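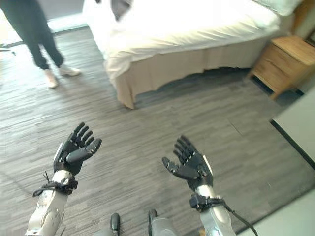 Devlow Home Assist, Set-up Guide
Section 7: When the hand does not let go of the cloth

This section is for faults of the hands during clothing work. Please read it completely before you start the robot again. It is valid for hand controller Kokier, revision 5/26/20 and later. For older controllers, ask Civden Service for the sheet from March.

7.1 What the fault looks like

The robot closes the hand on a garment, lifts it, and reaches the drop position. The release command is sent, but one or more fingers stay closed. After 20 seconds the controller shows code 1000 (release not confirmed). If the arm starts to move again while the cloth is still held, the code changes to 3000 and all motion is blocked.

CAUTION: Code 3000 does not remove the power from the arms. The arms are only holding their position. Keep your face and your hair away from them.
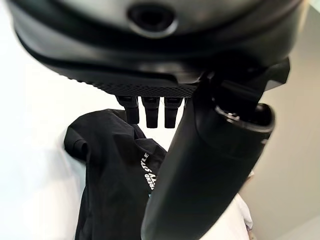
Most cases come from thin cloth which goes between two fingers and is pulled into the gap. Soft T-shirts are worse than towels. A loose thread can do the same.

7.2 Freeing the hand

1. Press the stop button and wait 30 seconds.
2. Ask all other persons to step back from the arms.
3. Support the weight of the garment with one hand. Do not pull on it.
4. Turn the Sultana key to SERVICE. The fingers become soft.
5. Open the fingers one by one, beginning with the thumb.
6. Take out the cloth and look for threads in the joints.
7. Turn the key back to RUN and do the open-close test two times.

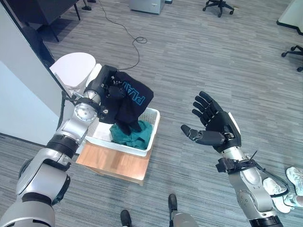

Left hand closed on a T-shirt at the basket; right hand open.

Note: If one hand is open and the other is closed, do not suppose that the open hand is safe. Both hands are on the same controller and can both move at restart.

CAUTION: Never cut the cloth with scissors while it is in the hand. The tendon lines are directly under the finger cover.

7.3 Load on both arms

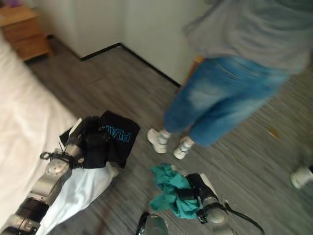 The controller checks each hand alone, and it does not know when a second piece of cloth hangs on the forearm. For this reason the fault is easy to miss when both arms carry something. A white cloth over the lower part of the left arm, together with a black one bunched near its end, can give a release error in which the fingers are not guilty at all. Remove first what lies on the arm, then what is in the grip. Look also at the other arm, where a small bundle such as the teal one can stay held. A person who stands as near to the arms as this must move away before the key is turned.

7.4 If the code comes back

Do the procedure of 7.2 one more time only. If code 1000 returns, put the robot in REST, switch off at the main switch, and write down which hand and which kind of cloth. Send this to Civden Service with the serial number. Do not open the finger cover yourself.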